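Workshop notebook, Plilholm Linen and Garment Services, Kastthorpe site
August, entry begun 7:40 a.m.
Recorded by Normand MacDonald, process section

Purpose of entry: to record the state of the folding work before the second automated line is commissioned, and the changes in duties that follow from it.

The first line has been in regular use on flat goods. Sheets and pillowcases now pass through it without hand folding, and staff formerly assigned to those tables have moved to inspection, loading and hand-held gripper work. Garments remain the difficulty. The log for the trial period shows 946 T-shirts presented to the line, of which 200 were returned for refolding by hand. Most returns were attributed to the neckline, which the line does not reliably find when the collar has rolled under.

For this reason the section has adopted paired hand-held grippers for garment demonstrations. The operator performs the fold through the jaws, and the recorded motion is passed to the Quintanilla controller for training. Eleven operators have completed the introductory session. Several reported that the first hour is slow and that the urge to smooth the cloth with the fingers is strong. Smoothing by hand is not permitted during a recorded fold.

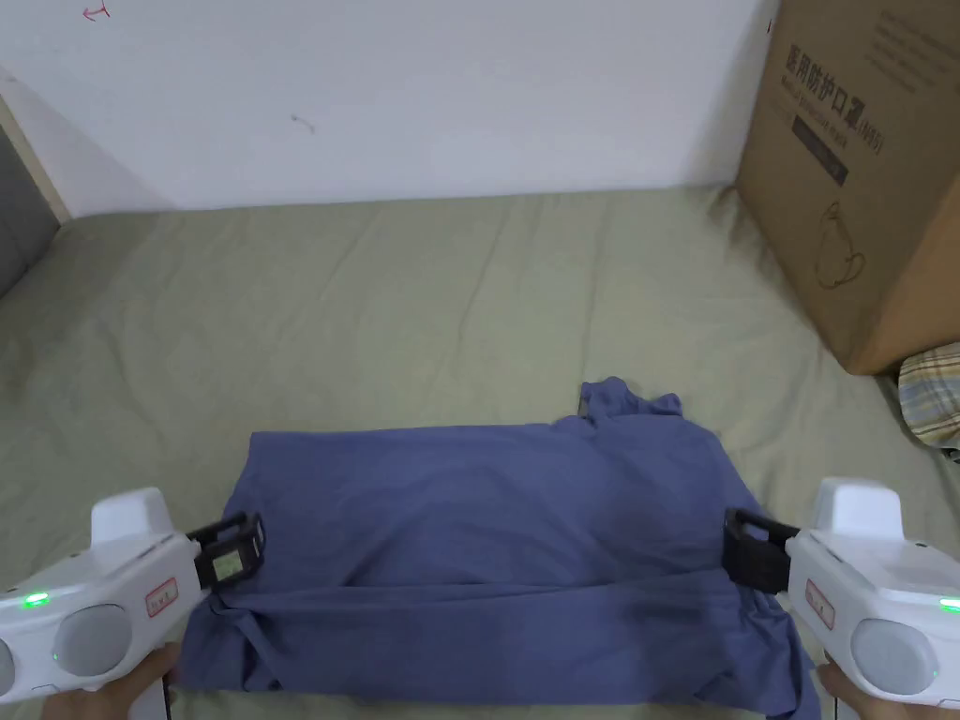

Blue-violet T-shirt, both side edges held in the jaws. Note crumpled section at the top, likely the collar, and cloth gathered at the right gripper.

Bunching at one jaw remains a frequent remark in the review sheets. Operators are asked to take a shallower pinch and to release and regrip where the cloth gathers. Folds of this sort should be kept in the record and marked as uneven. Deleting them was our practice until last month, and the controller consequently had very little to learn from when a shirt arrived in poor order.

On duties: demonstration work is to be limited to 5 folding sets per shift, with a change of task between sets. Wrist fatigue was raised by the evening staff and the point is accepted. Time spent on demonstrations counts as production time for purposes of the shift target. This was not made clear at the outset, and two operators had been making up the difference at the hand tables.

The grading of the new work is not settled. Inspection and demonstration are both presently paid at the folding rate. A request for review has been sent to the Jidmont office, and no reply has been received.

Outstanding:
Revised wording for the uneven-fold mark on the review sheet.
Spare jaw pads, ordered, not delivered.
Long-sleeved garments not to be attempted until the collar returns have been read through.

N. MacD.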